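Chapter 4
Gathering Examples

By the end of Chapter 3 you had a learning system with good manners and nothing to learn from. This chapter deals with the shortage. It is longer than the last one, and you will want a comfortable chair.

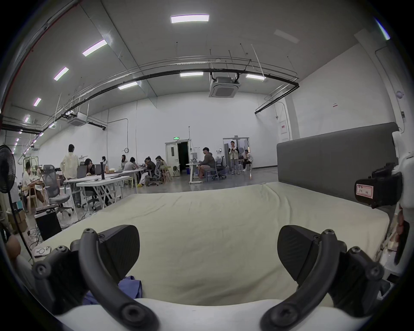

Our running case is the Diltura cloth set, 1,109 examples of people handling fabric with hand-held grippers. Precious Shabalala, who planned it, threw out 109 of them in the first week of checking and was thought lenient.

An example, for our purposes, is one attempt from start to finish, recorded along with whatever the hands were doing. Dull attempts count. Clumsy ones count too, if they are labelled as clumsy.

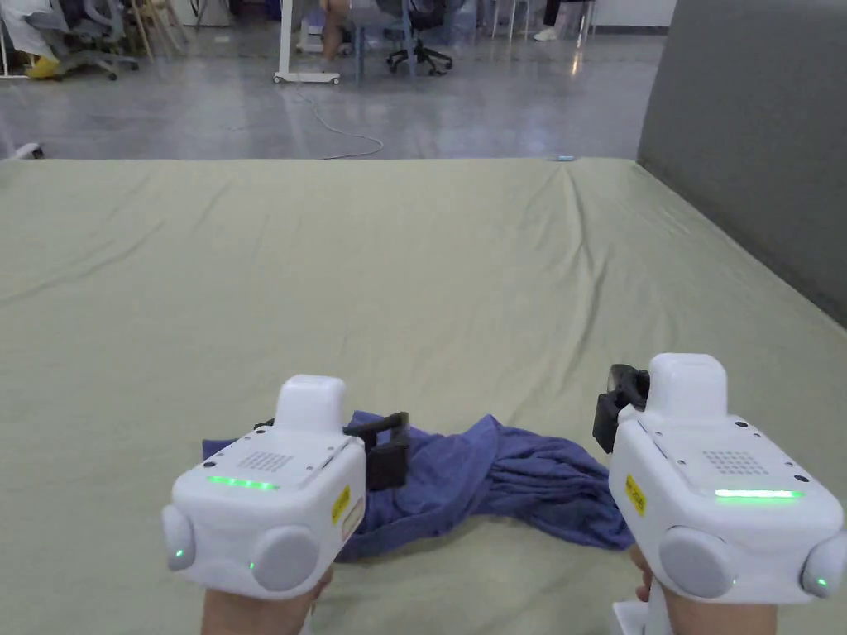 Figure 4.1 Two hand-held grippers at work on a blue cloth.

Cloth is a favourite of people who set problems and a misery for people who solve them. A mug has one shape and keeps it. A cloth pinched in the middle and held up at a far corner, as in the view below, sags and wrinkles between the two points however it pleases.

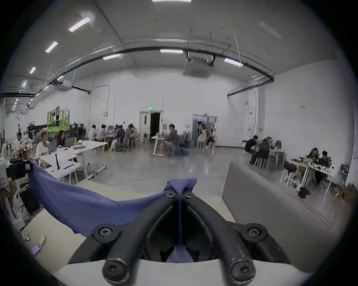
Variety is the next thing to plan for, and the first thing to be dropped when the schedule slips. Decide early which parts of an attempt should change and which should stay put. Where the fingers take hold is a good candidate for change: a cloth gathered into a peak at the fingertips is one grasp among many, and a system shown only that one will expect it forever. Section 4.1 starts with a plan that forgot this.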